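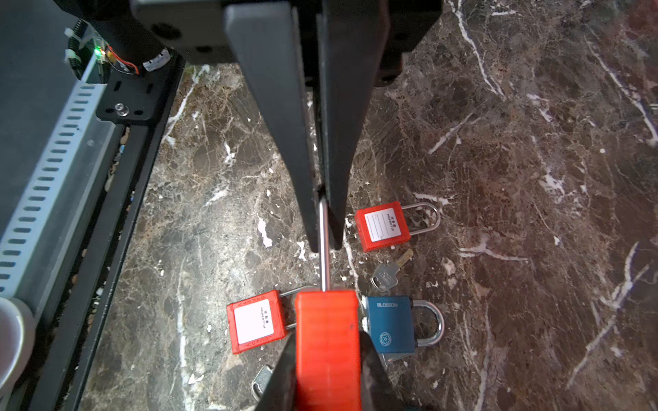
I promised in October to write something about the padlocks, and then I did not do it, so now I try to catch up.

The question in our small group is simple to say. When a robot has learned to handle one padlock from human demonstrations, how much of this skill goes with it to another padlock? Tadeusz believed almost everything. I believed almost nothing. Aleksi, our supervisor, asked us to please stop believing and start measuring.

We work with two grippers, one that holds the body of the lock and one that takes the shackle. A person guides both arms through the task and the policy learns from the recordings, with the wrist views as its main input. We call the training code Skivard, for reasons that only Cyprian remembers.

In the first round we used only red safety padlocks, the kind with a label for the owner's name. We recorded 59 demonstrations. The policy was then tested for 30 trials on the same type of lock and it succeeded in most of them, so Tadeusz was very pleased that afternoon. Then we gave it the blue one, a Blossom with a squarer body and a thick shackle. It came down to nearly the correct place and closed the fingers too early, again and again. It was painful to watch, also for me, although I was winning the argument.

My first idea was the color. I was quite sure, and I was wrong. We recolored the training pictures by software, many different ways, and the result on the blue lock stayed almost the same. What changed the result was where the demonstrations began. In the first round we had always started from a very clean position, with the gripper high and straight above the shackle. In the second round Celina started from bad positions on purpose: too low, turned to one side, or with another lock close enough to be in the way. She added 16 demonstrations like this, only on red locks, and after that the policy corrected its approach on the blue lock much more often before closing.

I want to be careful here. It is one table, one pair of grippers and a small family of locks. The marble pattern is also difficult for our depth estimate, because a white vein can look like the edge of a thin rod, and I have not separated this effect from the others. Four of the failed trials look to me like this kind of mistake – the fingers go politely to the stone beside the shackle.

The keys are still unsolved. A flat key on a hard surface gives the fingers very little to hold, and the policy mostly pushes it along. Gregor suggests tilting the wrist and using only the tip of one finger to lift the head of the key. I will try this next, when Celina has finished with the arms.

If somebody has compared bad starting positions with simply more demonstrations, for the same recording time, please write to me. We have not done this comparison yet and I would like to read yours first.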